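Company > About us

About Raltel

2 min read
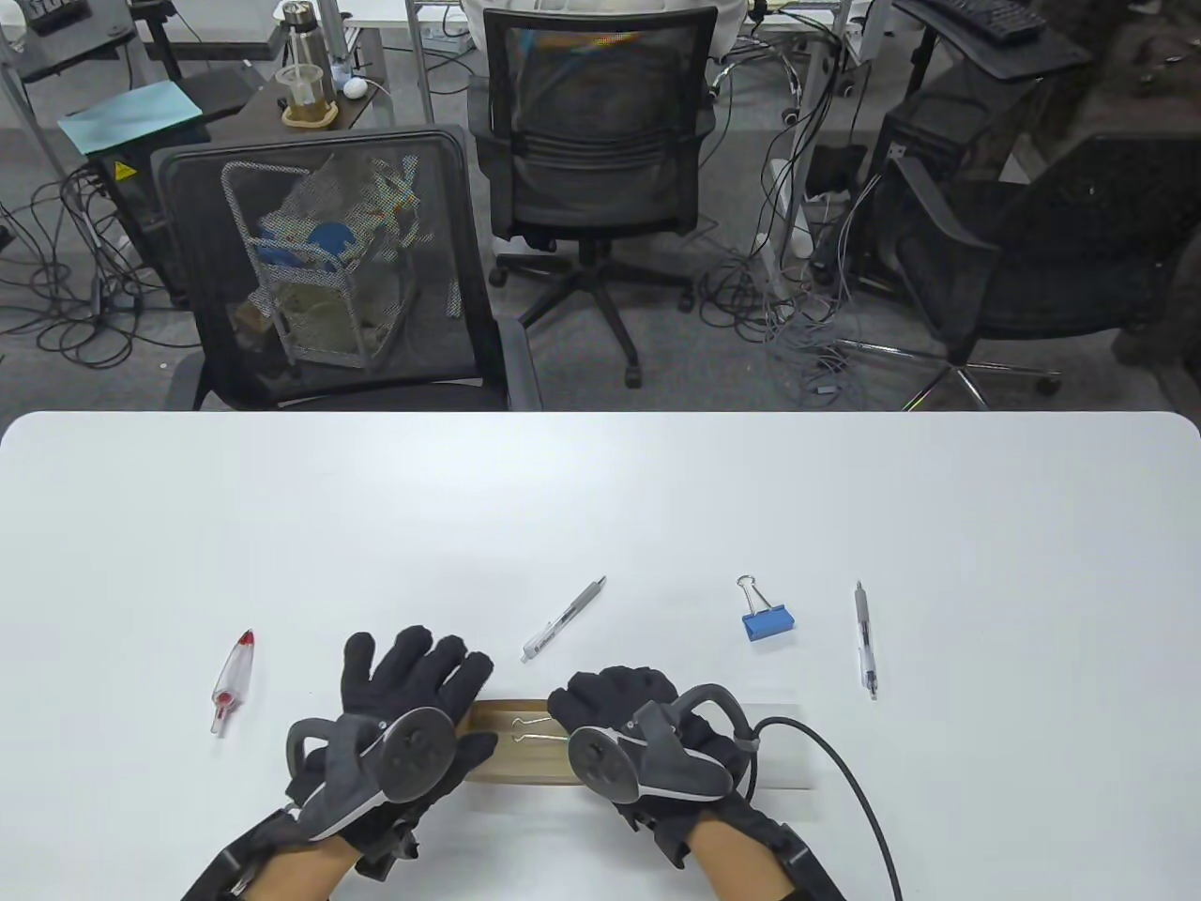 Gloves and hand controllers at the small objects table, with pens, a binder clip and bent wire.

Raltel collects examples of hand work, from which a learning system can learn. Our founder, Jitendra Awasthi, began in March with one table. Today we have 58 tasks in our list and 2330 recorded examples. Each one is checked by a person before we send it to the customer. We prefer to deliver fewer examples and to know them well.

Visitors are welcome, please write to us before.

Related
The Kashyap task list
Working with Zoron
Open positions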